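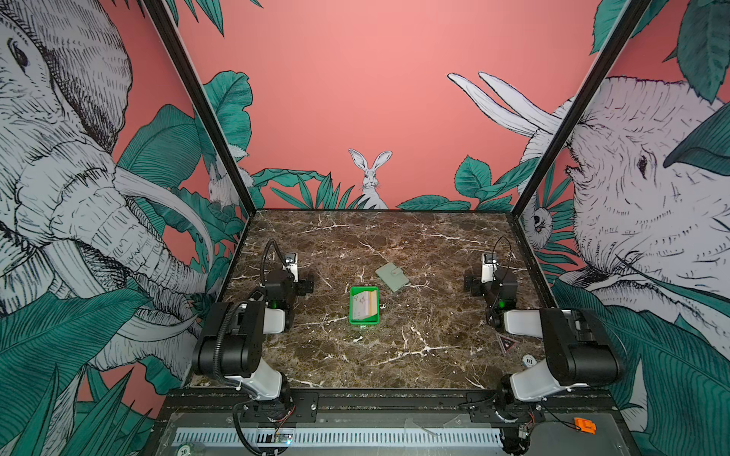

**Motaung Old Town - Site Inspection Checklist, Walls and Public Rooms**

Inspection: May 2018
Inspector: Nuala Rafferty
Received by: Essam Tahiri, Site Office

| No. | Item | Result |
|---|---|---|
| 1 | Handrail, north stair | Pass |
| 2 | Parapet height, west walk | Fail |
| 3 | Emergency lighting, chapel passage | Pass |
| 4 | Fire door, lower gallery | Pass with comment |
| 5 | Loose stone, Ovano Gate | Fail |

**Comments**

Item 2. The parapet drops below the required height for 16 feet beyond the second tower. The walk is to stay closed past the tower until a rail is fitted. Work order 2255 has been opened.

Item 4. The door closes fully but drags on the sill. Adjust the lower hinge.

Item 5. Two facing stones above the arch moved under hand pressure. Netting is to be placed before the next guided tour - Ms. Bouzid has been informed.

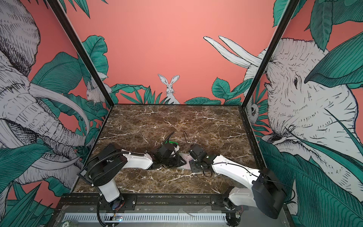

Wall finishes in the visitor rooms were reviewed with Houda Mansour. The painted plaster in the guard room is medieval in part and must not be drilled, taped or washed. Replacement coverings are allowed only on the modern partitions. A printed paper with teal-green leaves and sketched animals on a coral-pink background would be acceptable there, provided that the fire rating is supplied in writing. No paper may be fixed within 16 inches of the original plaster.

Exit signs in these rooms are in the local language only. English signs are to be added by September.
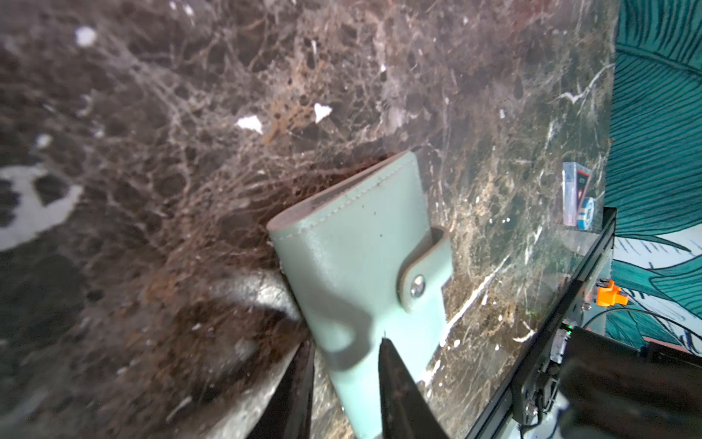 The same applies to the printed evacuation plan at the ticket desk, which still shows the old route through the granary. Copies of the plan should be withdrawn and replaced on the same day.

**Follow-up**

- [ ] Rail, west walk
- [ ] Netting, Ovano Gate
- [ ] Hinge, lower gallery
- [ ] Exit signs and evacuation plan

Reinspection of items 2 and 5 will be carried out by Märta Wikström.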